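Refinishing Workshop Notes: Looking After a Wooden Table

Our February session on wooden tables filled up quickly, and several members who missed it have asked for the notes. Rosalind Sorensen led the evening, with Boris Krajčí helping at the sanding bench. What follows is taken from her handout and from the questions people asked afterward.

Start by finding out what finish you have. Most tables in daily use have one of three kinds: wax or oil, shellac, or a film finish such as varnish or lacquer. Pick a spot on the underside of the top or the inside of a leg. Put a drop of denatured alcohol on it, wait a minute, and touch it with a cotton swab. If the spot turns sticky, you have shellac. If nothing happens, try lacquer thinner on a different spot. Lacquer will soften. Varnish usually wrinkles a little or stays as it was. A drop of water that soaks in and leaves a darker patch points to oil or worn wax.

Plenty of tables don't need refinishing at all. Years of spray polish, cooking grease and hand oils build up into a gray film that people take for a ruined finish. Rosalind cleaned half of an old drop-leaf top with mineral spirits and a soft rag, and the color came back on that half in a few minutes. Work in a small area, turn the rag often, and open a window. Lay used rags flat outdoors to dry before you throw them away. This matters even more with oil finishes, where a wadded rag can heat up and catch fire.

White rings are moisture trapped in the finish. Give a fresh one a day or two before doing anything, as some fade without help. If it stays, rub lightly with a little paste wax on very fine steel wool, going with the grain. Black rings are a different problem. The water has gone through the finish and reacted with the wood, and the only real cure is to strip the top and bleach the stain with oxalic acid. Wear gloves, goggles and a dust mask for that job, and rinse well.

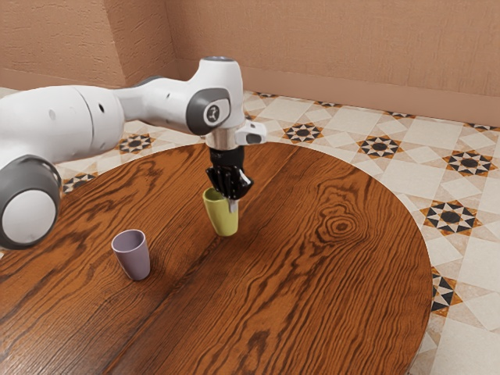 A round wooden table, with a white robotic arm over it.

Round tops come with their own trouble. Wood moves across the grain and hardly at all along it, so a round top made of solid boards will be slightly oval for part of the year. Measure yours in winter and again in late summer if you are curious. Chaiwat Kaewsai asked whether he should plane the edge of his table to make it true again. Leave it alone. It will move back, and then you will have an oval running the other way.

Check how the top is held to the base. If someone has replaced the original buttons or slotted brackets with plain screws driven tight through the apron, the top has no room to move, and sooner or later it will split. Boris suggests drilling the screw holes in the apron a little wide across the grain and using washers. He has repaired a good many cracked tops where this was the whole cause.

When you do need to sand, start no coarser than you must and don't skip grits. Hold the paper on a flat block. On a round top, it is tempting to follow the edge in a curve -- the scratches will show as soon as the stain goes on. Keep going straight with the grain all the way out. If the top is veneer, do as little as you can, by hand, and stop when the color starts to change.

Kenneth Moncrieff asked about finish for a table where children eat. Wiping varnish is the easiest choice for a first project. Put on thin coats, let each one dry fully, and scuff lightly between them. Three coats are enough for light use, and a kitchen table will be better off with more. Oil feels nicer under the hand but needs attention every so often. Whichever you choose, let the finish cure for as long as the can says before you put a tablecloth on it. A finish that feels dry can still take a print from the cloth.

For everyday care, wipe with a damp cloth and then a dry one. Keep the table away from heating vents and strong sun. If you have leaves stored in a closet, bring them out now and then so the color doesn't drift too far from the rest of the top.

Ketsara Mahawong has copies of the full handout, including the list of grits and the instructions for oxalic acid. She can also lend out the club's two long bar clamps -- please return them clean, with the glue scraped off the bars.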